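We use cookies to remember your settings and see which pages get read. Accept all | Manage preferences

Progress report on the Stellon small grant, room refresh and tidy-up project
Sun 2 December

Hello again! I promised you a proper update once the floor was visible, and I'm happy to say it mostly is, so grab a cuppa and I'll take you through where we've got to. I'll start with the money because I know that's the bit you have to type into your own form.

The grant was $815 and as of this morning we've spent $371 of it. The biggest chunk went on seating and storage, then some lighting bits, then a frankly boring amount on hooks, labels and felt pads for chair legs. I've got receipts for the lot except one set of felt pads, which I paid for in cash and will cover myself. Everything came from Oltoreck apart from the odds and ends, and they knocked the delivery fee off when I told them what it was for (they didn't have to do that and I was very chuffed).

As a reminder, the plan in the application was to take the front room at Porninano, which had turned into the place where things went when they had no other place, and make it somewhere people would choose to sit. Soft things to sit on, baskets so the soft things and the loose things have a home, one clear desk, and cables that don't trip anybody. That was the whole idea and I've tried hard not to let it grow.

The seating is the part I've enjoyed most. I went for floor cushions over more chairs because chairs were half the original problem, and I wanted a few that would make people smile. The fried egg is the runaway favourite! I was a bit nervous about putting a big plush egg on a grant claim, but it gets picked before anything else in the room, and the yolk works nicely as a little pillow on its own. The chair nearby has stayed, as has the dark blue seat cushion, and I think they look quite smart next to something so silly.

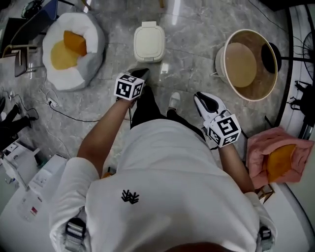
Baskets next. My original sketch had them all matching and lined up along one wall, and that lasted until the first afternoon. What we have now is a mix of sizes and colours, and I've stopped minding. The pink fabric one on the gold stand is good for a cushion because it's up off the floor and you can see what's in it. The big round one is a great size but it's light, and it goes over easily when there's nothing in it. I'm thinking of a folded blanket in the bottom for weight. If you have a better idea from one of your other projects, please send it my way.

The little cream bin with the lid was a late addition and wasn't in the budget. It cost hardly anything and it has made a real difference to the amount of wrapping and tape ends I find under things, so I've put it under "storage" and hope that's all right with you. If it needs its own line, just say so and I'll redo the sheet.

Now, cables. I said in March that they'd be sorted by the end of the year and I'm going to have to eat my words a bit. The power strip is still on the floor with leads running out across the marble, and I'm not pleased with it. I've priced a cable cover that sits flat and can be walked over, and I'd like to use part of what's left on that. The other option is to shift the appliance and the stacked storage unit to the other side so the strip can move too, but that's a two-person job and the storage unit would need emptying first. I'd sooner buy the cover, to be truthful, and leave the heavy stuff alone.
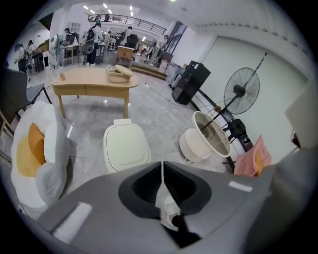 The desk is staying. I know we talked about swapping it for something bigger, and I did go and look at a few, but the light wood suits the room and it has two drawers in the front, so pens and chargers can go in there and the top can be kept clear-ish. My rule is that only a couple of things are allowed to live on top of it. I'm not very good at sticking to the rule.

The tall black fan is staying too. It takes up floor space and I did try to talk myself into putting it in storage, but we'd only be dragging it out again the first warm week. Same goes for the black cabinet against the wall. It isn't pretty, it isn't in the way either, and I've run out of other places to suggest for it.

What I would love to do is something about that big white wall. It's a lot of plain wall! Sakalauskas do a simple picture rail that screws on and lets you change what's hanging without making new holes, and I think it would finish the room off beautifully. I've not ordered anything. It wasn't in the application and I'd want your okay in writing before I went near it.

So, what's left to do before I can call this finished: the cable cover, something heavy for the bottom of the round basket, 11 more labels (the first batch peeled), and a good mop of the floor, which shows up every bit of dust. I've also got to write up the "where things live" sheet and stick it inside a desk drawer.

One last thing on the numbers. Your letter says we can claim up to $700 before the final report and the rest after. We're well under that, so I don't need another payment yet and I'm happy to wait.

You're welcome to come and see it any time. Wear socks you don't mind people seeing, as I'm trying out a shoes-off corner for the cushions and haven't decided if I'm keeping it.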